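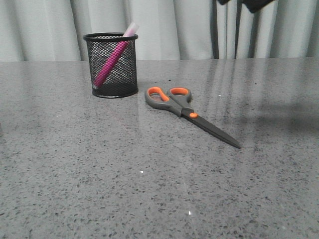
The craft counter at the Larkamov community rooms opens for the season in October, and anyone who remembers last year's great hunt for a working marker will be glad to hear that things are going to be a good deal simpler this time. The long gray speckled counter by the curtain has been cleared off, wiped down and given back to the people who like to come in and cut, color, wrap and label things of an evening, and it will be kept that way from now on, or at least that is the hope.

Regulars will know how it used to go. The counter slowly filled up over the winter with glue sticks, odd ribbons, half-used pads of paper and more pens than anybody could say grace over, and by spring you had to push a small mountain to one side before you could lay out so much as a birthday card. Over the summer the drawers were turned out and every pen, pencil and marker in the place was tried on a scrap of paper. The final tally came to 1654, and a sad number of those had nothing left to give. The ones that still wrote well have been sorted by color into the Virnura drawers along the side wall, where they will stay until somebody wants them. 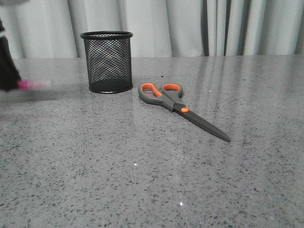
The new habit is a simple one, and it comes from the bookbinding group, who have been working this way for years and are very cheerful about it. Each place at the counter gets a mesh pen holder and a pair of scissors, and that's your lot to begin with. You fetch the colors you need from the drawers, stand them in the holder while you work, and put them back when you pack up for the night. The scissors stay out at all times, laid flat with the blades closed, as they are the one thing that everybody reaches for sooner or later – and the one thing that used to wander off to the kitchen and never come home.

There was a fair bit of talk over coffee about whether the holders ought to be tins, or jars, or those nice wooden boxes with the compartments. Mesh won out in the end. You can see what's inside without tipping it all over the counter, and the dust and pencil shavings shake out over the trash can in a second or two.

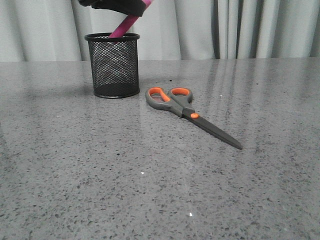
A pink marker at the mesh holder, with the scissors close by.

The opening evening runs from 6:30 p.m., and the first project will be gift tags and envelopes, which are easy to pick up and leave plenty of room for chatting. There are 8 places at the counter, and a folding table will be set out if more people turn up, so please don't stay home for fear of crowding. Paper and card are provided. If you have a favorite pair of scissors you are welcome to bring them along, but do put a bit of tape with your name on the handle, and the same goes for any markers you would like to see again.

The Jõgi room next door will be open too, with the kettle on and the big table free for anybody who has brought knitting or a jigsaw and just wants the company. Leftover pens from the summer sort – roughly 135 of them, all in good working order – will be in a carton near the door, free to take home for children, grandchildren or the drawer under your own telephone. 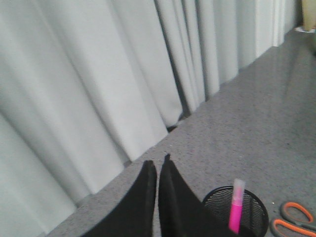

Do I need to sign up before I come?
There's no list for the craft counter, so just walk in any time after the doors open and take whichever place is free. The one exception is the bookbinding group, which likes to hear from new people ahead of time so that enough paper can be cut; leave a note in the Plustar folder at the front desk.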